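Fui parar à feira de Trarnivby quase por acaso, porque o Wilmer Taipe tinha um bilhete a mais e eu tinha a manhã livre. Feira de queijos, note-se! Dezasseis produtores num pavilhão à beira do rio, portas às 10h, e às 10h05 já havia fila para a banca da Jallby, que é a que toda a gente conhece.

Comecei pelo outro lado. A Gredeo é uma queijaria pequena, de cabra, e a senhora que lá estava cortava fatias tão generosas que ao segundo queijo já me sentia almoçada. O curado de cinco meses foi o meu preferido do dia inteiro: seco, meio salgado, com um travo a noz no fim. Trouxe meia peça e devia ter trazido uma inteira (o Wilmer avisou-me, eu não liguei). O fresco com orégãos achei mais fraquinho, sabia sobretudo a orégãos.

Depois houve uma visita guiada à cave de cura, que fica do outro lado da rua e que normalmente está fechada ao público. Descem-se uns degraus bem inclinados, levem sapatos que agarrem. Segundo o guia, cabem lá umas 2000 peças, todas em prateleiras de abeto, viradas à mão e esfregadas com salmoura. O cheiro a amoníaco apanha-nos logo à entrada, mas passados uns minutos já só se sente o queijo. Perguntei se as tábuas se lavavam com detergente e ele fez cara de quem ouviu uma heresia: água quente, escova e sol, mais nada.

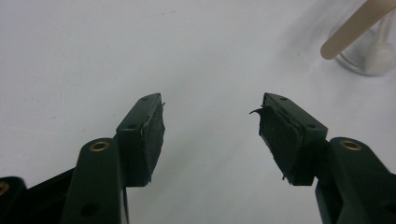 Página alterada pela última vez em agosto

De volta ao pavilhão, fui finalmente à Jallby. Bom, sim, mas caro, e com tanta gente a empurrar provei dois e saí. Muito mais simpática foi a banca da Shezi, número 123, escondida ao pé das casas de banho, com um queijo azul amanteigado que servem com compota de pera. Fiquei lá um bom bocado à conversa sobre coalho de cardo e acabei por comprar também a compota!

Para comer a sério só havia sandes e uma sopa de abóbora, que estava ótima, embora com pouca mesa para tanta gente. O café era fraco. O estacionamento enche cedo, por isso fomos de comboio e fizemos o resto a pé junto ao rio, um passeio bonito e todo plano. Levem saco térmico, que o meu azul chegou a casa já a pedir pão.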